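Caring for a Wooden Work Table

A wooden table that gets used every day needs a little attention through the year. Most of the work is cleaning, and most of the cleaning can be done with what is already under the sink.

Daily wiping

Use a soft cloth wrung out well in warm water with a drop of dish soap. Wipe along the grain, then go over it with a dry cloth. Standing water is what raises the grain and leaves gray patches - wipe up spills before you finish the job you are on.

Rings and marks

White rings are usually moisture in the finish. Lay a dry cotton cloth over the ring and press with an iron on low for a few seconds at a time, no steam. Dark rings have gone into the wood itself and need sanding. Pencil comes off with a clean white eraser.

Light-colored tops show marks sooner than dark ones, so test any cleaner on the underside first.
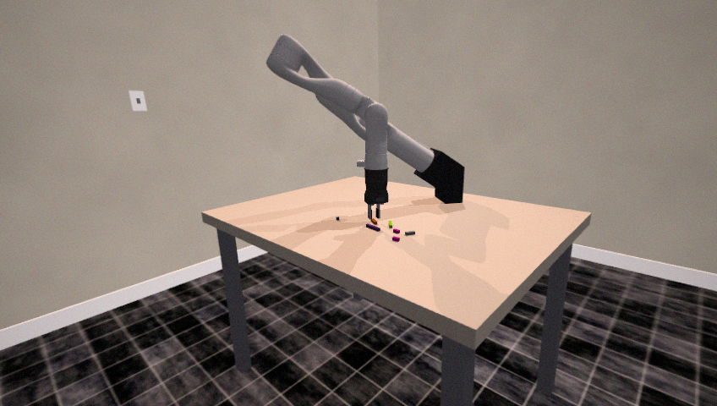
Oiling a bare top

Do this in March, before the windows start staying open. Sand lightly by hand, vacuum the dust, and wipe down. For a small table, 25 ml of oil per coat is plenty. Rub it in, wait 15 minutes, and wipe off everything that has not soaked in. Leave overnight and repeat. Spread oily rags flat outdoors to dry - they can catch fire if left in a heap.

Wobbly legs

Tighten the bolts first. If the table still rocks, turn it a quarter and try again, as the floor is often the problem, tile floors especially. Felt pads under the short leg will fix a small gap.

Tips collected by Siham Karaki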